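Skip to content
Home Workshop Small Spaces FAQ About Contact
Search this site... Go

Bins, Baskets and Trays: Your Questions

Mar 5, 2021
by Uriel Barrera

I get a lot of mail about plastic bins. More than I get about anything else I write, which tells you something about me or about you lot! What follows is the stuff that keeps landing in the inbox, answered as best I can. I sort small parts and odds and ends for a living (well, half a living) at the shared workshop in Lilthorpe, so my answers lean towards benches and worktables, but most of it works fine in a laundry or a pantry.

Do the colours have to mean something?

No, but it helps if they do. At my place red is for things that need doing, blue is for things that are done, and dark grey or black is for "I'll decide later". You could pick any system you like. What I would say is write it down somewhere, because I once came back from three weeks away in August and couldn't for the life of me remember whether blue was the good one.

If you can't tell red from some of the darker colours easily, and plenty of people can't, go by position as well. Big dark one on the left, then red, then blue, always in that order. Your hand learns it quicker than your head does.

Should I put them on the table or up on something?

Up, if you can manage it. A small shelf on a wire rack at the back of the table is my favourite arrangement of the lot. You get the whole front of the table for working and the bins stay where you can see into them. A narrow board is plenty, and three bins side by side is about the limit before you're reaching too far at either end.

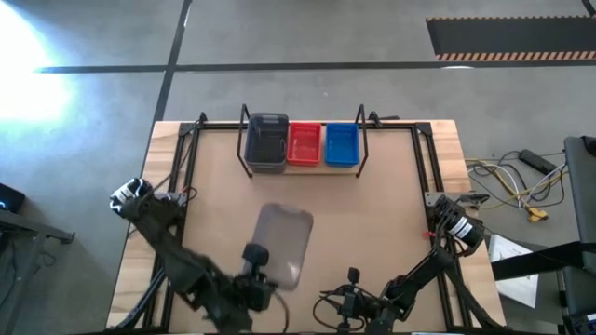
The other thing I like about a raised shelf is that it keeps you honest about size. If a bin won't sit on the board without hanging over, it's too deep for the job, and it'll go over the first time you drop something heavy in the front of it. Ask me how I know – 73 brass washers, all over the floor, and I'm still finding them.

Can I mix different sizes in one row?

Yep. I used to be fussy about this and bought everything matching from Ibarra, and it looked lovely and drove me mad. Some piles are just bigger than others. I'd put one tall bin at one end for the bulky stuff and keep the shallow ones for little things you want to pick out with your fingers. A tall bin full of little things is a misery, you end up tipping the whole lot out every time.

Solid sides or slotted sides?

Depends what's going in. Slotted baskets are light and easy to grab, they let the dust fall through, and you can peek in from the side. Lovely for cloths, gloves, bigger fittings, bread rolls, whatever. Hopeless for screws. I had a reader write in to say she'd lined hers with baking paper, and fair enough, but at that point just use a tray.

What about the see-through trays?

I'm very fond of these. The smoky grey ones with rounded corners are easy to wipe out (no tight corner for the grit to sit in) and you can see roughly what's in there without lifting it down. They do scratch. Mine went cloudy inside a year and I've stopped caring.

One tip: carry them level. I know that sounds silly. But a shallow tray held by one end always wants to tip, and anything round will roll straight to the low side and out.

How many do I need?

Fewer than you've got in the shopping cart. I started with 30 and gave more than half of them away. Begin with one for each kind of thing you handle every day, use them for a month, and then see which one is always overflowing. That's the one you buy a second of. People who buy a whole set of Rallonach stackers on the first day nearly always write to me later asking what to do with the empties.

Is it worth paying extra for handles?

A cut-out handle in the rim, yes, every time. You can hook a couple of fingers in and slide the bin towards you without picking it up. I don't bother with the clip-on sort, they pop off when the bin's heavy and that's exactly when you want them.

My baskets wander all over the table. Help?

Oh, this one's me as well. I start the morning with everything lined up and by lunch there are blue baskets at the back, grey bins in between and something red right down the front where my elbow goes. Pencil a few outlines on the table top if you don't mind marking it, or lay a board down one side and call that the no-basket zone. Then once a day, shove everything home. It takes me a couple of minutes, with the radio on. 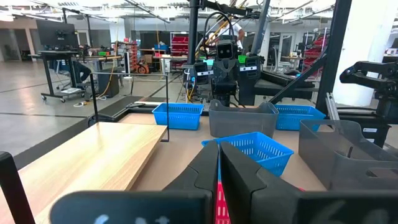 Where do you get your wire racks?

Mostly second-hand. The plain bent-rod kind turn up at kitchen clearances all the time, and the last pair I got came from Brirnura when they were changing over their shelving. Check that all the feet touch the table before you hand over any money. A wobbly one can be bent back a bit by hand, but only a bit, and never with the bins still on it.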